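Can a robot do my mending yet?

Posted in Home & Workshop, September 2022

Pletstead
I have a pile of torn work shirts and no patience. If machines can stitch up people, why can't I buy one that closes a ripped seam?

Reiko Sasaki
No. Save your money.

Haruto Ikeda
My shop in Trurnalthorpe does alterations, and I've heard this promise for years. A salesman quoted me $3,545 for a "sewing assistant" that couldn't turn a collar.
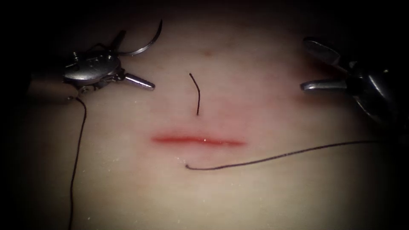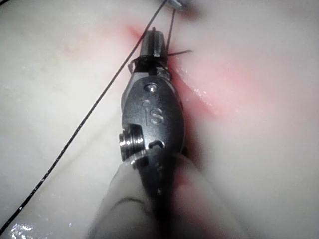
Mending is mostly handling, and that's where I stay doubtful. A shirt slides and bunches — you fix that with your other hand before you think about it. Even with two fine metal instruments and a curved needle, the cut in the first picture is one straight line on a smooth pad. Show me a frayed elbow and I'll listen. Until then, buy a thimble.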